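Lorkbridge ferry terminal evacuation

The Lorkbridge ferry terminal evacuation was an emergency response to a suspected explosive device at the Lorkbridge passenger terminal on the evening of 29th March. The terminal and the adjoining Marín Street market were cleared, and harbour services were suspended overnight. The object was later found to contain no explosive material. No deaths were recorded; 11 people were treated for minor injuries, most of them sustained on the stairs between the departure hall and the lower pontoon.

Discovery and response

An unattended case was reported to terminal staff shortly after 7 p.m. by a passenger, Obed Antwi, who had been waiting for the Jusurov sailing. Duty manager Paula Bălan ordered the departure hall cleared and notified police, who established a cordon of 600 metres. The cordon was extended to 700 metres after a second object was reported near the taxi rank — this proved to be a discarded tool bag. Two inbound ferries were held outside the harbour and diverted to Bravberg.
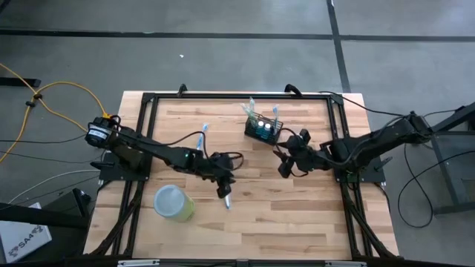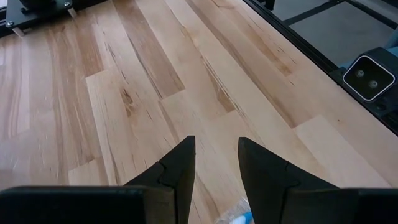

The case was examined by a police disposal unit and declared safe before midnight. It held surveying equipment belonging to a contractor engaged on the pontoon works. Ferry services resumed the following morning on a reduced timetable, and the market reopened at midday.

Inquiry

A review of the response was led by Kgomotso Ngcobo, a former harbour inspector, and published in June. It found that the initial decision to evacuate was justified, but criticised the use of a single stairway as the main exit and the delay in broadcasting announcements in the lower hall. Stallholders' representative Begoñe Miranda told the inquiry that the market had received no formal instruction to close. Recommendations included a second marked route to the pontoon, a shared radio channel for terminal and market staff, and labelling of contractors' equipment.

See also

Lorkbridge Harbour
Jusurov ferry route
Marín Street market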